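# Do more megapixels make a better camera?

You have seen the number on the box. It is usually big, and printed in bold, and the people who sell cameras would like you to think it settles the matter. Be suspicious of any single number that big.

Let's start with what a pixel is. Inside every digital camera is a chip called a sensor. Its surface is covered with tiny squares, laid out in rows like tiles on a bathroom floor. Each one catches light and reports how much it got. The reports get turned into dots of color, and the dots make the picture. A megapixel is one million dots.

So more dots must mean more detail? Sometimes. Let's check.

## The bucket problem

Imagine you put buckets in your yard to catch rain. You could fit a few wide buckets, or you could fill the same yard with hundreds of teacups. The teacups tell you more exactly where the rain fell. But each one catches only a few drops, so if it's barely raining, your measurements will be mostly luck.

Sensors have the same trouble. If you squeeze more pixels onto a chip of the same size, each pixel gets smaller and catches less light. Outside at noon you may never notice. In a dim bedroom you probably will, because the picture comes out speckled. Those speckles are called noise, even though you can't hear them.

Ads don't talk much about noise.

## A test with two cameras

Didier Marchal and Yannick Lebrun run a camera club for kids in Stendlow, and they don't believe boxes either. In May they set up two cameras side by side. One was a Trodelell. Its pictures are 3439 dots wide and 2276 dots tall. The other was a Kullidetti, with far more dots and a much higher price.

You can do the Trodelell math yourself. Multiply 3439 by 2276 and you get 7,827,164. That's a bit under eight megapixels.

They printed one picture from each camera, the size of a school notebook, and asked the club to pick the sharper one. The club couldn't agree. Some kids changed their minds when they looked again.

Does that prove the extra dots are useless? No! It was one test, with one kind of print, in good light. If they had printed a poster, or cut out a tiny corner and blown it up, the Kullidetti might have won easily. When somebody tells you a test proved something, ask what the test left out. That goes for this test too.

## Other things that matter

**The lens.** Light goes through the lens before it gets to the sensor. If the lens makes a blurry picture, a sensor with lots of pixels gives you a very detailed copy of a blur.

**Focus.** A lens can be perfectly sharp at one distance and mushy at another. Very close things are often the hardest.

**Speed.** Every extra dot has to be saved somewhere. A camera taking huge pictures may have to wait between shots – not great if your dog is running.
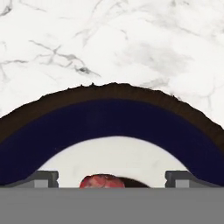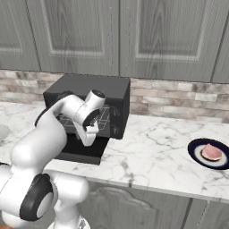
**Shutter time.** The sensor needs a moment to collect light. If something moves during that moment, it smears. No number of pixels will fix that.

## Try it yourself

Take the same picture twice with any camera you can borrow, once by a sunny window and once in a room with one small lamp. Zoom in on both. Look at the dark parts first, where speckles like to hide.

Then find a picture that is 3000 dots wide and ask a grown-up to help you save a copy only 363 dots wide. Look at both on a phone from across the room. Can you tell which is which? Now walk closer, and stop when you can. Write down where you were standing, and get a friend to try it without telling them your answer.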